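Minadwood Chess Cell Returns to Service After Setup Review

Sarnden, 1 January 2024

The El Fassi Laboratory at Sarnden has completed a setup review of the Minadwood chess cell, the simulated workcell used by its manipulation group and by visiting students. The cell was withdrawn from general use while staff checked the position of the board, the opening of the gripper and the wrist view on which most exercises depend. It is now available again through the usual booking page.

The review followed a rise in missed grasps during the fall term. Of 218 runs logged on the cell in that period, 69 ended with the gripper closing beside a piece. Most of these occurred near the corner of the board closest to the arm. The logs showed that the stored board pose no longer matched the board as placed in the model. The difference was small, but enough to spoil a grasp on a narrow piece.

Board pose

Staff first reset the pose of the board relative to the arm base. The board is turned on the table so that one corner points toward the gripper, and this corner serves as the reference point. The printed border is included in the board model but is not counted as playing area. An earlier version of the setup file had measured from the outer edge of the border, and this was found to be the main source of the error. The file now measures from the outer corner of the corner square.

For checking purposes the cell is loaded with a reduced set of two white pieces and one black piece. The black piece stands on the corner square, and the arm is brought in with its fingers open.
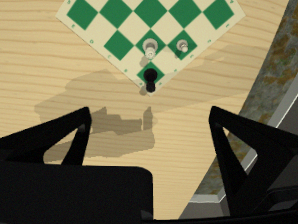

Gripper and approach

The second part of the work concerned the gripper. The open width of the fingers was restored to its standard value, and the closing speed was lowered for all exercises that use the chess set. The approach path was also changed. The arm now pauses with the fingers on either side of the target before any closing command is accepted – a step that had been optional in the previous release of the Plikley control package.

At this pause, users are asked to confirm two points in the wrist view. There should be clear space between the piece and each finger, and the finger tips should sit at similar distances from the two board edges that meet at the corner. If either condition is not met, the run should be stopped and the board pose reloaded. Moving the piece to suit the gripper is not an accepted correction, as it hides the fault from the next user.

Shadows from the arm fall across the table and parts of the board in this position. They have been kept in the model, and the detection settings were adjusted with them present. Users should not switch off shadows when recording results for course credit.

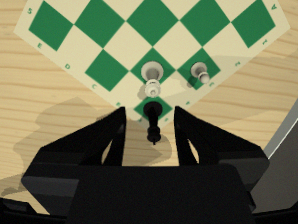 Acceptance runs and upkeep

After the changes, the cell completed 60 acceptance runs on the corner square and the squares next to it. The laboratory accepted the new setup on the basis of these runs, and the previous setup file has been moved to the archive in read-only form.

The pose check will be repeated every 4 weeks, with the first repeat planned for February. It will also be carried out after any update to Plikley that affects the arm, the gripper or the wrist view. Results will be posted on the cell's status page.

Groups holding their own copies of the Minadwood setup file are asked to replace them before their next booking. Requests for help with the change may be sent to the El Fassi Laboratory support desk.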